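Herkport Technical College, Automation Program
@herkportautomation

1/ The Automation Program is pleased to share an update on the second-year bin picking project. Student teams are in the final weeks of the course and will present their work in July.

2/ The assignment is simple to state. Each team must program one robot arm to pick mixed household items out of a divided bin, one item at a time, and set each item down in the other compartment. Teams may not touch the bin once a run has begun.

3/ The items were selected to be difficult. Brushes give the gripper uneven surfaces to close on, and clear plastic is hard for the vision software to find. Teams receive the list of items in advance. They do not know how the items will be placed.

4/ Students have logged 862 pick attempts this term. Every attempt is entered in the shared record with the item, the grip position and the result. Failed picks are recorded in the same way as successful ones, and both count toward the log grade.

5/ Of those attempts, 256 were made with the revised grip planner written by the Yook team. The planner and its notes are now open to all teams in the course. Any team that uses it must say so in its report.

6/ The program thanks Berkar for a grant of $2,000, which paid for replacement fingertips, clamps and cable. The bench remains open to enrolled students until 9 p.m. A safety card is required for entry.

7/ Final runs will be held at the Gritusville campus. Each team will have 20 minutes at the bench and must submit its code before the first run starts. Family members and local employers are welcome to attend. Seating is limited, and visitors are asked to register through the program office.

8/ Work at the bench this term. Questions about the project may be posted in reply to this thread.

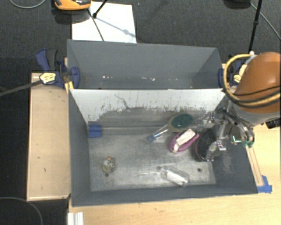 gritusville_maker: Will the pick logs be made public after the final runs? Our high school club would like to compare its own results on clear bottles, where we lose most of our points.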